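From: Azra Vukčević
Date: 7 Nov 2020
To: club racing list
Subject: Re: December enduro at Dristalby, entries and scrutineering

Rosine Lefèvre wrote:
> Is the entry limit still 30 cars? And do we need to bring
> the old transponders or are the Runex ones being handed out
> at signing on? Our car is 474 if that helps.

Rosine,

The limit is now 28. The circuit lost two pit bays when the end wall was rebuilt and we can't double up garages this year. You are on the list as 474, so no change there.

Leave the old transponders at home. Runex units are handed out at signing on and go back to the same desk before you load up. Bring your own cable ties.

Answers to the other things people have asked me:

1. Tyres. Munedetti control tyre for all classes, one set plus two spares. Trajkovski will have a van in the paddock for fitting, cash or card.

2. Weight. Minimum is 1,252 lb with driver, as raced, no fuel added after the flag. The scales are open from the evening before.

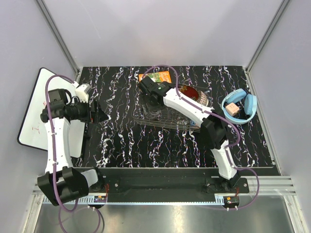

3. Driver changes. Two compulsory stops, engine off, car on the ground. Refuelling is done in the marked area only and never with a driver in the seat.

4. Noise. Same limit as last season. If you were warned at the last round, fit the second silencer before you come.

Final instructions go out once the garage plan is agreed.

Azra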